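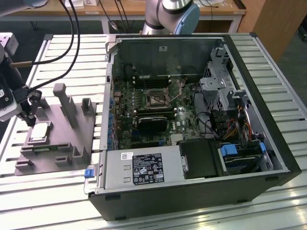 2 min read

Skedard Thermal Paste, small tube

I've sold this paste in my shop in Virden for years and I still reach for it on my own machines! It's gray, it's thick, and it spreads nicely if you let the tube sit in your pocket for a bit first (winter people, you know what I mean).

One pea-sized blob in the middle of the processor is plenty. Please don't butter it like toast. 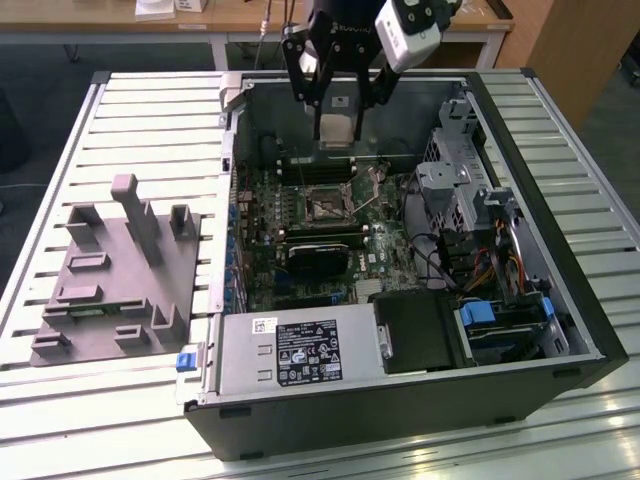

Cleaning off the old stuff takes longer than putting on the new. I use a coffee filter and rubbing alcohol, a trick I got from Simão Morais back when we both worked at Cilgate, and I go over it twice.

Once you open the tube, put the cap back on tight and store it standing up, tip down. Mine from last November still squeezes out fine.

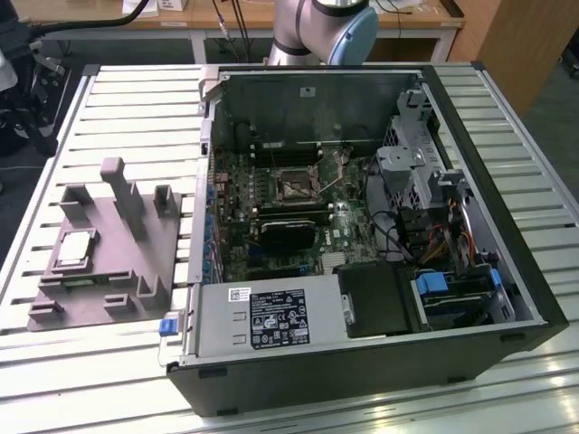
Shipping is free on two tubes or more. We also carry the big Halilović syringe if you run a repair bench, but for a home PC it's way more than you'll ever use – get the little one and spend the rest on a decent fan.

In stock, ships from Virden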